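Desk Order in a Shared Study Room
Project report, Treloar College, second-year course in Everyday Design

1. Why we chose this subject

Our group of six students uses the study room in the Idville building every Thursday. The room is shared with other courses, and on most days the tables are covered with small things which have no fixed place. We wanted to learn if a simple arrangement of the objects can help people to begin their work faster. The project is small and was finished in August, before the new term.

2. The tables and the objects

We used two tables pushed together, so that there is a front part for working and a back part for keeping things. Our rule for the back part was that everything which can stand must stand against the wall. Books take much less surface in this way, and the cover can be read from the chair.

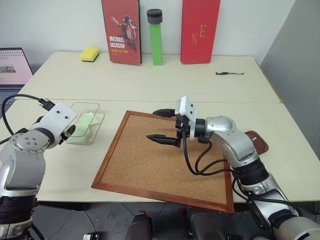
The books were chosen for their covers and not for their content. A red cover is easy to find with the eyes, and one of ours is a book about Michael Jackson with "KING OF POP" in white letters. Between the two red books we put a green container with a black cap. It serves as a kind of bookend, although it is too light for this work and we would take a heavier one next time.

Some objects do not stand well. The sponge and the pen had to lie down, and we gave them the two ends of the row. I was not in agreement with the sponge at first, but it is used for wiping the tables and people look for it often.

3. The cork board

The cork board was bought from Pimmont for 18 dollars. The plan was to hang it, but the building office did not give permission for holes in the wall (our request had the number 3351, and the answer came after two weeks). So we kept it flat on the front table. This has one good side – a person who sits can reach all of it and write a note directly on the cork. The bad side is the size. The board goes over the front of the table a little, and a sleeve can catch on the wooden frame.

The clear tray stays to the left of the board. It is meant for small flat things in pale green, such as note paper, because we wanted one color to mean "take from here". The tray has no cover. We tried a box with a lid from Takoris in the first days and people simply left the lid open, or put their cups on it.

The notes should go from the tray to the cork and later back to the tray. In practice a few other things also come to rest on the board, and this we did not plan for.

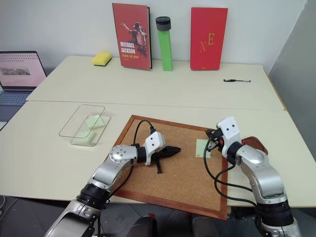
4. What we learned

The back row worked better than the front table. Things that stand against the wall were put back in the same place on most days, also by students who did not know our rule. On the front table the order was lost more quickly – the board is large and flat, and it invites people to put things down.

For a next version we would use a smaller board and move the tray closer to the chair. We would also like to ask the other courses before we start, as two of them had their own system for the pens.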